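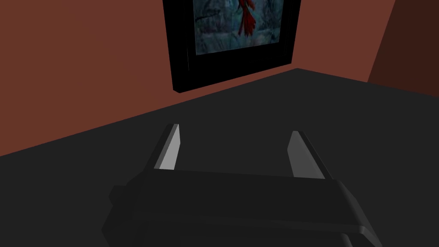 Can I trust my overpotential numbers if I haven't corrected for resistance? I've been running hydrogen evolution on nickel foam in 1 M potassium hydroxide and I'm hooked, I've barely left the bench since February! My best sample needs 333 mV at the current I care about, but the curve goes almost straight at the top end, which makes me suspicious. My electrodes sit face to face, a bit like two parallel gripper fingers spread wide with nothing between them, and I wonder if that gap is the whole problem. The potentiostat is a second-hand Vemuslow.
Virnby

Ruotsalainen
Lovely problem, and yes, a straight top end very often means you're looking at the solution and the wiring as much as the catalyst. Run impedance near open circuit and read where the plot crosses the real axis at high frequency. Mine came out at around 6 ohms in a similar cell. Multiply by the current (in amps, I've slipped up there) and take it off. Then move the reference tip nearer the working electrode and measure again, it's great fun watching the curve shift! Do say in your write-up how much you corrected.

Brodov
Clean the clips first. Mine were green.

Krishnamoorthy Chettiar
Agree with Ruotsalainen, but please don't correct the full 100% live during the scan, the loop can start to oscillate. I do it afterwards in a spreadsheet. Also, foam traps bubbles like mad, so stir hard and run it twice.

Reading time: 2 minutes
Last updated: Wednesday

Comments

Brodov: Clips AND the crocodile leads.

Virnby: Got 4.1 ohms, so a big chunk of it was the cell! Redoing all the foams tonight.

Ruotsalainen: Brilliant, post the Tafel plots when you have them.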